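Surfaces and Light: notes for session 2
Nokness evening course in drawing and looking

Last time we spent the whole evening on outlines, and I promised we'd leave them alone for a bit. So this session is all about what goes on between the outlines: flat things, large plain things, tabletops and floors and walls, and the light that lands on them. I love this topic. It sounds like the dullest corner of drawing and it's the one I keep coming back to.

Start with grain. Wood gives you two kinds of direction at once, the edges of the boards and the streaks inside them, and they mostly agree. When you draw a floor seen at a slant, get the joints in first, very lightly, and let the grain follow them. Don't draw every streak! Put in a few darker ones where the colour warms up, leave wide gaps, and the eye will fill in the rest.
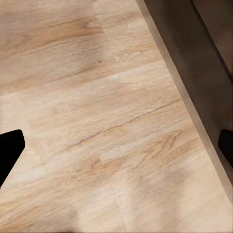 Tone comes next. Make yourself a strip of greys before you do anything else, 16 steps from bare paper to the blackest mark your pencil can manage. Most people find the dark end easy and then run out of room at the light end (I certainly did), so begin with the palest square and creep along. Keep the strip. You'll hold it up against everything for the rest of the term, and by August it will be filthy and very useful.

Once you have a strip, try it on a white wall. A white wall is hardly ever white. Near a window it may match your second or third square, and in a corner it can drop to the eighth, and you'd swear the paint was the same all over, which of course it is. Your eyes are correcting for the light the whole time. Squinting helps, and so does looking through a small hole cut in a piece of card.

Shadows, then. There are two sorts to keep apart:

Form shadow: the side of a thing that faces away from the light. It belongs to the thing.
Cast shadow: the patch thrown on to something else. It belongs to the surface it falls on, so it takes that surface's colour and bends where the surface bends.

The edge of a cast shadow tells you a great deal. A small, hard light gives a crisp edge. A big soft light, say an overcast sky, gives one that melts away, and it gets softer still the further the shadow falls from whatever is throwing it. Look for this on pavements under trees; it's lovely once you've spotted it.
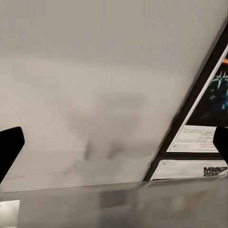

Fig. 2. A faint shadow on a pale surface, its edges fading into the grey.

To draw a soft shadow, lay the tone down from the middle outwards with the side of the pencil and stop well before you think you should. Smudging with a finger is tempting, but it leaves a greasy patch that won't take another layer. A soft brush does the same job. I use an old flat one.

A word on paint, as several of you asked. White mixed with black makes a cold, slightly bluish grey. Add a touch of raw umber and it warms up at once. Mix a warm and a cold grey to the same darkness and paint them side by side: the difference is tiny and it changes everything.

For next time

Draw one plain surface at home, with nothing on it, at two different times of day. Same seat, same paper, at least 2 pages. Write the time in the corner.

Read the Mac an tSaoi handout on edges, first half only.

Bring a desk lamp if you have one. The sockets in the Drivgate room are all along the back wall, so a long lead is handy too.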